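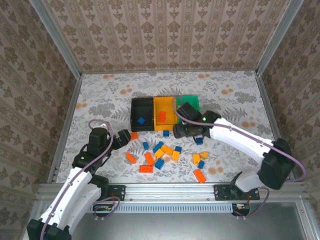
Sorting bricks by colour: how many bins do you use?

Rudi_Steinbach
Hello all. I am new in this section of the forum, please forgive my English, I am in Canada only since November. My children have received from a cousin a big mixed lot of plastic bricks, and I want to sort it before they lose interest. My plan is three bins side by side on the table, one black, one yellow-orange and one green, and I tip out a small portion in front of them each time. The colours in my lot are mostly blue, orange-red and a yellow that is nearly orange.

My question is whether the colour of the bin should be the colour of the brick. I have no blue bin and no red bin. At the moment blue goes in the black one, and I have already put an orange-red one in the yellow-orange bin, where it maybe does not belong.

Rüdiger Steinbach

trelen_mum
Welcome! Don't sort by colour at all. Sort by shape. A red two-by-four in a tub of red is easy to find, a tiny red one-by-one in the same tub is not. We did the whole lot by colour when my boys were small and had to do it again a year later.

DamianR
I must disagree with trelen_mum, respectfully. For a small collection the colour is the better way. Children of four or five years think in colours. My daughter asks for "a blue", she never asks for a two-by-four. I have 631 pieces (I counted them for the insurance after we moved house) and colour works very well for us.

About the bins: if the bin has a colour, people will believe the bin. Put the yellows in the yellow-orange bin and move the orange-red to the green one. Your children will put the orange-red in the yellow-orange bin anyway, it is near enough for them. Maybe put a strip of masking tape on the front and write the name.

Damián Rosales

Rudi_Steinbach
Thank you both. The problem with the tape is that my younger one does not read yet.

sikitbridge_bob
Glue a brick of the right colour to the front of each bin. Done.

trelen_mum
Please don't glue bricks! Blu Tack holds fine and peels off later.

And Damián, 631 is past the point where colour works, in my opinion. Past 100 I would be on shapes already. But each to their own.

DamianR
It is possible that we have different children.

fimanley_jo
Can I ask what you all put on the table? We use an old flannelette sheet, so I can gather up the corners and pour what is left back into the tub. It is plain grey. My mum's one has a flower print and I kept picking at the flowers.

Rudi_Steinbach
I like the idea with the sheet. I have one that is whitish with grey leaves and ferns, and it has orange round spots in the pattern. Would this be bad for the orange bricks?

fimanley_jo
With orange spots? I would turn it over, if the back is paler. Blue will be fine on it. For the orange ones I'd want something plain, especially in the evening under a lamp.

sikitbridge_bob
You feel a brick before you see it. Especially with the foot.

Rudi_Steinbach
I will try first the colours, with Blu Tack, and keep the shapes for when the collection is bigger. One more question, to trelen_mum: how many shape boxes do you have now?

trelen_mum
52, in drawers from the Bajwa hardware shop. I know. My husband has said it too. If you go that way, start with 2, flat pieces and thick pieces, and split them only when you can't find things.

DamianR
Fifty-two drawers! I will stay with the colours, thank you.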